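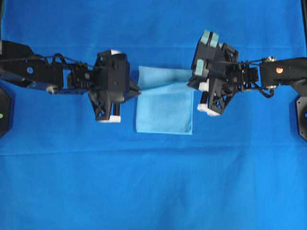

Textile Care and Household Linen
Week 6 handout: Cotton towelling, absorbency and laundering
Tutor: Embla Lunde

Reading for this week: chapter on pile fabrics in the course reader. Bring a hand towel from home to the practical. An old one is fine, and a worn one is better than a new one.

1. What towelling is

Terry towelling is a woven fabric with two sets of warp yarns. The ground warp is held tight and, with the weft, forms the base of the cloth. The pile warp is held slack, and when the weft is beaten up it is pushed into loops. Most bath towels have loops on both faces. Velour towels have the loops on one face sheared off, which gives a softer feel and a deeper colour but takes up water more slowly.

Waffle and huckaback cloths are also used for towels. They have no loops. They dry faster than terry and take up less room in the cupboard, and many households use them in the kitchen for that reason.

2. Weight

Towel weight is given in grams per square metre (GSM). A heavier towel holds more water in total but takes longer to dry on the line. In a humid coastal laundry this matters more than the feel in the shop. A thick towel that is still damp the next morning will start to smell, whatever it cost.

Weight does not tell you the quality of the yarn. A towel made from short-staple cotton can be heavy and still shed lint for months.

3. Absorbency

Cotton fibre is mostly cellulose, which attracts water. Raw cotton also carries natural waxes, and these are removed by scouring before the cloth is dyed. New towels often repel water for the first few washes even so, as mills apply a silicone or cationic softener at the finishing stage.

Liquid fabric softener used at home has a similar effect. It coats the fibre and builds up over time. Students who worked through the drop test in June will remember the two Ulel samples: same cloth, same dye lot, one washed with softener and one without. The drop sat on the softened sample long enough for everyone to write it down.

4. Washing

Wash new towels before use, separately from other items. Dark colours should stay separate for the first few loads.

Use the dose on the packet for your water hardness and no more. Excess detergent does not rinse out of pile fabric well and leaves it stiff.

A warm wash suits most towels. Use a hot wash for towels used by someone who is ill — check the care label first, particularly on towels with a polyester border.

Don't fill the drum tightly. Pile needs room to move.

5. Drying

Shake each towel hard before pegging it out. This lifts the loops. Line drying in still air gives a harsh handle, partly from bound water holding the fibres together; ten minutes in a tumble dryer at the end will soften it. Full tumble drying is softer again but wears the pile, and the fluff in the filter is fibre lost from the towel.

Fade is worst on reactive-dyed blues and greys left in full sun. Peg these in the shade or bring them in once dry.

6. Storage

Fold only when fully dry. Fold in thirds lengthwise, then in half, with the fold facing out on the shelf. Put clean towels at the bottom of the pile so that all of them get used in turn.

Practical, Tue 21 November
Drop test on your own towel, before and after a wash with no softener. Record the time in seconds on the Tangen sheet. Work in pairs and label both samples — unlabelled cloth goes in the rag bin at the end of class.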